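Jikance folding table now ships to customers in North America

Birkanora, 5/16/22 – Imer, a maker of furniture for classrooms, clubs and small offices, announces that its folding table Jikance is available from today to customers in the United States and Canada. Until now the table was sold only in Europe, through the company Polák, which is also the distributor for the new market.

Jikance was developed for rooms that must change their purpose during one day. A library holds a reading hour in the morning and a sewing course in the evening. A school dining room becomes a place for exams. In such rooms the tables are moved often, and they are usually moved by people who have other work to do.

The first tables were delivered in January to 40 schools and cultural centers. Imer asked them to write down their experience for the whole trial period, and received 234 comments. Most of them were about the moving, and much fewer about the top or the color. As a result, the company made two changes before the sale in North America. The edge of the top is now thinner, so that smaller hands can hold it well, and the lock of the legs closes with a sound that can be heard in a noisy room.

The table has a rectangular top in a pale cream shade and black metal legs. It can be carried open or folded. For carrying it open, Imer recommends one pair of hands on each long side, with the top kept level when passing other furniture.

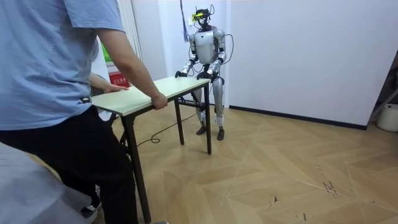 Delivery and orders

The table is delivered fully assembled, in a carton made of recycled paper. Orders of 2 tables or more are sent on a pallet. Customers who already own an older Jikance can order the new lock separately and exchange it with a common screwdriver – the instructions are in the carton.

To date, 1,273 tables have been sold. Spare legs, locks and feet will be kept in stock in Birkanora also for the older version.

Schools and public libraries may ask for one sample table for a trial period of one month. The request form and the price list are available from Polák.

About Imer

Imer designs and produces tables, benches and storage carts in Birkanora. All products are assembled in the company's own workshop.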